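# Two-arm student project keeps missing the handover. Is it us or the table?

**Ivars Vaher**, 16 April 2020

I look after a student project at the college in Jollstead, in the sense that I signed the form. Four students, two arms, one white table. The task is to pick up a small part with the left arm, pass it to the right arm in mid-air, and put it down again. It is for the Wostanmont competition in June, where the rules allow one dropped part per run before the judges start writing things down.

On a good day the handover works. On a bad day the left gripper brings the part along beautifully and lets go of it next to the right gripper, which closes on nothing with great confidence. The students have a log of 458 attempts and two theories.

Theory one is that the arms don't agree on where the middle of the table is. Theory two is that the fingers are too soft. They are the bendy ribbed sort, and one half of the team wants to swap them for stiff ones. The other half chose the bendy ones and would rather resign.

They calibrated each arm separately by driving it to a pencil cross on the table. Both arms hit their own cross nicely. I have been asked to give a ruling and I teach geography.

---

**Merike Zariņš**

Your geography will do very well, as you have two maps and no shared grid.

Driving each arm to its own cross tells you that each arm can find its own cross. It says very little about how they stand to one another. If one base is turned by a hair, the error at the cross is nothing and the error at the far end of the reach is a dropped part. We ran a club team at Stevuvico for years and lost most of one spring to this, while a very able boy rewrote the grasping code twice.

What I'd have them do:

1. Take the part away altogether. Nobody is to mention the part.
2. Choose several meeting points spread over the shared area, some near the table and some at the real handover height. Send both arms to each point, stopping a safe distance apart, then creep them in slowly with a hand on the stop button.
3. Measure the gap sideways and up and down at every point, and write it down with a sign. "A bit off" is not a measurement, though it filled most of our first notebook.
4. Look at the pattern. The same error everywhere means one base is shifted. An error that grows as you move along the table means one base is turned. An error that changes when you come at the same point from another direction means something is loose, so get a spanner.

Then fix the transform between the two bases and do it all again. Please use a proper solid pointer in place of the fingers for the measuring, if they come off easily. Measuring with a finger that bends is like surveying with a sausage.

As for theory two, leave the soft fingers on for the real runs. They forgive small errors, and you plainly have some. What they don't forgive is the receiving arm closing while the giving arm is still moving, as the part gets twisted and pings off. Put in a short pause before the second arm closes, and don't open the first until the second has hold of it.

---

**Aigars Žukauskas**

buy stiffer fingers

---

**Sebastián Espinoza**

Merike has it, and Aigars has plainly never paid for a set. I'd add a few things from the team I help with, who did the same task last year and placed fourth out of a field I won't go into.

Check the table before the arms. Ours was bolted at one end and resting on optimism at the other. Every time an arm braked hard, the whole thing nodded, and the other arm dutifully went to where the table had been.

Do the facing test with the surface cleared and both grippers brought in low from either side.

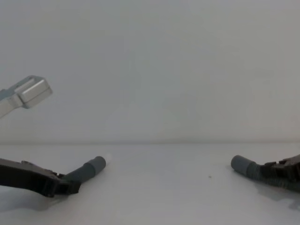 Start with a wide gap like that and close it in small steps. If one finger is going to pass over or under the other, you'll have plenty of warning, and you can stop and measure before anything touches. Crouch down and look along the table as well, since a height error is very hard to judge from standing. Our lot were all tall and took a fortnight to find theirs.

Warm the arms up before measuring, too. Run them through the same motion you'll use on the day. We had one set of numbers for first thing in the morning and another for after lunch, and a fairly bitter argument over which was true.

Keep the log of 458, by the way, but have them sort it by where on the table the handover happened. If the misses bunch up at one end, you can give your ruling without having touched a spanner.

---

**Ivars Vaher**

Sorted the log as Sebastián said. The misses are nearly all at the window end, so it looks like a turned base. Raluca Tănase, who is the half of the team that chose the soft fingers, has asked me to put that in writing. They're making a pointer tomorrow. I've been told I may hold the stop button.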